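Notes on Lending Soft Toys, After Another Year of It

Anselmo Toledo

Readers of this blog will know that most of its entries concern the Dostbridge toy library, where I have kept the catalog since my retirement from the county book depository. Several correspondents have written to ask how soft toys are handled, and whether a small library should lend them at all. I have put off a full reply for some time. The following sets out our practice as it stands at the end of June, together with a few opinions that are mine and should not be taken as the position of the library.

The collection at present holds 400 catalog entries. An entry may be a single object or a set, so that a wooden train with its track and bridges counts once. Loans over the past year came to 1,935. Construction sets and ride-on vehicles account for the larger share, as they always have, and jigsaw puzzles come next. Soft toys were long treated as the poor relations of the collection. When I took over the catalog they were entered under a single heading, "Animals, stuffed, various," and borrowers were asked to write down what they had taken on a slip of paper. Those slips survive in a biscuit tin. One reads, in full, "the nice one."

The first reform was therefore to give each soft toy a number and a name. The number is written in laundry ink on a short length of cotton tape, which is stitched into a side seam. Adhesive labels were tried and abandoned within a month. The name is a plain description followed by a color, in that order, so that all the rabbits file together and all the bears file together. I was firmly against proper names. I lost that argument, and the catalog now has a secondary field for what the children call the thing. It has been used more than I expected. A mother who telephones to ask for "Mister Pudding" cannot be served by an index of bears.

On the Question of Whether to Lend Them

The case against is well known. Soft toys are hard to clean, they wear out, and a child may become attached to one and be unwilling to give it back. I shall take the last point first, as it is the one raised most often by parents.

Our rule is that any soft toy may be renewed without limit so long as no other family has asked for it. In practice very few are asked for. A family that has renewed the same toy for a full year is invited to keep it and to bring us another in exchange, new or in good repair. I was doubtful about this when it was proposed, for a librarian is trained to regard the permanent departure of stock as a failure. I have since changed my mind. The exchanged toys have generally been in better condition than those that left, and the arrangement has removed the most unpleasant conversation that used to take place at our desk.

The point about wear is true and should be accepted in advance. A stuffed animal in regular use will need attention at the seams before its second year is out. We withdraw a toy when the fabric itself has thinned, and not before. Missing eyes, flattened ears and lost ribbons are all repairable at home with ordinary thread. For children under three we replace every hard eye with an embroidered one as a matter of course. The stitch I use is a plain satin stitch in black cotton, doubled, and I make no claims for its beauty.

Washing

This was the part of the work that took longest to settle. I record the present routine in some detail in the hope that it will spare others the same trials.

Every soft toy is washed on return, whatever its appearance. Those with a care label are washed according to the label. Those without one go into a zippered cotton bag, on the coolest cycle the machine offers, with half the usual measure of an unscented soap. They are then pressed in a dry towel and laid on a wire rack, turned once in the evening and once in the morning. We do not use the tumble dryer. It was used twice, and on the second occasion the pile on a very good lamb melted into something resembling the surface of a pot scrubber.

Toys containing a music box, a battery case or a squeaker are sponged by hand and kept off the rack until the outer fabric is dry to the touch. Toys filled with beads or husks are not accepted as donations. I regret this, as some of the older ones are handsome, but a filling that cannot be washed cannot be lent.

A drying period of two days is allowed in the schedule. In winter it should be longer. The center of a large bear can hold damp well after the outside feels finished, and the only reliable test I know is to press the nose into the middle of the belly and breathe in. I am aware of how this looks from the street.

Storage

For many years the soft toys stood on open shelves facing the door. They made a pleasant sight and they gathered dust at a remarkable rate. They also caused a difficulty at closing time, when small visitors who had already chosen something would see something else. We moved to bins some while ago and I would not go back.
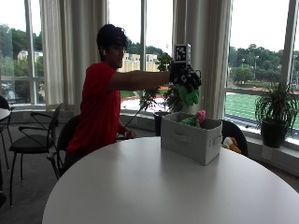
Green plush toy, held over a storage bin.

The bins are sorted by size first and by kind second. I argued at the time for kind alone, on the principle that a catalog and a shelf ought to agree. The practical objection was that a mouse placed in a bin with a full-sized elephant is not seen again until the stocktaking. Size has proved the better rule, and the catalog now carries a bin number so that the two may be reconciled. Readers who work with books will recognize the old quarrel over folios.

Bins should not be filled to the top. A toy stored under weight for a season comes out with a crease in the face which washing will not always remove. We fill to the depth of a hand below the rim. Mothballs and scented sachets are not permitted. A sheet of plain cotton laid over the contents is sufficient, and it should be washed whenever the bin is emptied.

I have been asked about vacuum bags. They save a great deal of room, and we used a set of them through one winter when the back room was being replastered. Most of the toys recovered their shape within a week. The ones filled with shredded foam did not, and I spent a number of evenings opening seams and teasing the filling apart with a knitting needle. I cannot recommend them for anything older than a few years.

Loans and Returns

The standard loan is for three weeks, with each family allowed one soft toy in addition to its other items. We considered a separate card for soft toys and decided against it, there being enough cards already. The desk opens at nine in the morning and closes at one.

No charge is made for damage. A small number of families were keeping toys at home out of embarrassment over a torn ear or a stain, and once the charge was dropped those toys came back. We ask only to be told. A line on the return slip is enough, and some of these lines are worth having for their own sake. "Was used as an anchor" has stayed with me, as has "The dog is sorry."

A toy that does not come back is marked as missing after two reminders and removed from the public list. I keep a private list of these. It is not long, and I find that I remember each of them quite clearly, including a gray donkey of no particular merit which went out on a wet afternoon with a family moving to Akine.

Correspondence

A reader in Mateos asks whether hand puppets are to be classed as soft toys or as theatrical properties. We class them as soft toys and wash them inside out. Finger puppets are lent in sets of five or six in a drawstring bag, and the bag carries the number.

Another reader asks for the pattern of the cotton washing bag. It is simply a pillowcase with a zipper set into the open end. Use a nylon zipper and sew a small flap over the pull, as an exposed pull will scratch the drum.

A third writes at length on the subject of knitted toys, and objects to a remark I made here in the spring. I said then that knitted toys were unsuited to lending. I should have said loosely knitted toys. A close, firm fabric worked on small needles will stand up to the routine described above, and we have a knitted hen which has been through it more often than I would care to count. The correspondent's own sample, a badger, arrived by post and has been entered in the catalog. It is on loan at the time of writing.

The next entry will return to the matter of jigsaw puzzles with missing pieces, and in particular to whether a puzzle lacking one piece of sky may be described as complete for lending purposes. Letters on that subject have already begun to arrive.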